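Bagging and Carrying Balloons: Your Questions

Hello, and thank you for stopping by! I'm Nesrin Eren, and I look after the party side of things at Cleslow, where we hire out decorations and send a great many balloons off to village halls, school gyms and back gardens. The same handful of questions lands in our inbox every week from about May onwards, so I've gathered my answers on one page. Have a read through, and do write if yours is missing.

Do I really need to bag my balloons?

For one or two going from the kitchen to the garden, no, just carry them. For anything travelling by car I would say yes, every time. Loose balloons wander about, they rub against seat belts and coat zips, and they have a habit of drifting in front of the back window just as you want to reverse. A bag also keeps your colours sorted, which you'll be very glad of if you're building an arch and have 100 of the things waiting for you at the other end.

What sort of bag is best?

For single balloons, a thin plastic carrier with two handles does very nicely, and most of us have a drawer full of them already. Look for one you can see through a little, so you know what colour is inside without opening it. Give it a shake first and feel along the bottom for old receipts, staples or crumbs. For bigger numbers we sell the Lenar sack, which takes 24 small balloons and closes with a drawstring.

How do I get the bag over the balloon without popping it?

Slowly, and from the top! People tend to hold the bag open and try to stuff the balloon down into it, and then the plastic clings and everything squeaks. I much prefer to rest the balloon on a towel so it stays put, take one handle in each hand, and bring the bag down over it like a jumper over a toddler's head. Once it's past the widest part you can turn the whole lot over and gather the handles.

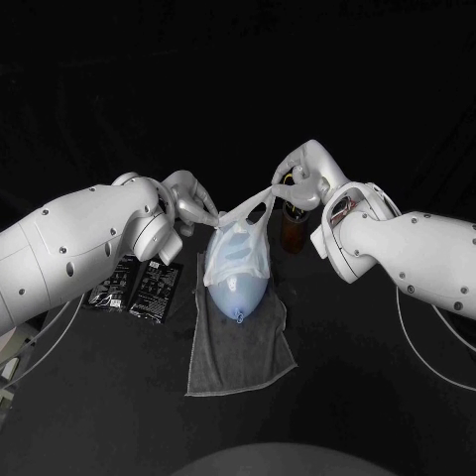

One handle each side, with the pale blue balloon resting on a grey towel.

Why the towel?

A bare tabletop lets a balloon skate off the moment you touch it, and I've chased enough of them across enough floors. Any old hand towel will do, as long as it's clean and dry. Grit is the enemy, so please don't use the one from the shed.

The bag keeps sticking to the balloon. What am I doing wrong?

Nothing at all, it's only static. Wipe your hands with a slightly damp cloth, lift the bag clear, let it settle and try again. Dry, heated rooms are the worst for it, and my own hallway in winter is dreadful.

How full should the balloons be?

A little under their full size. A balloon blown up until it's tight as a drum has no give left in it, and a warm car will make it swell further. We use the Burnerus hand pump, which gets the small ones where we want them in a few strokes.

Can I bag them the night before?

Air-filled ones, certainly. Keep them indoors, out of the sun and well away from radiators. Helium is another matter, and I'd leave those until the morning.

Can you deliver them ready bagged?

We can, for orders of 40 balloons or more, up to 300 in one van load. Anything larger goes out in two trips from our Politis store. Please tell us if there are stairs!

What should I do with the bags afterwards?

Fold them up and use them again, if they haven't torn. Keep them away from little ones in the meantime, along with any burst bits of balloon, and have a good look under the tables before you lock up.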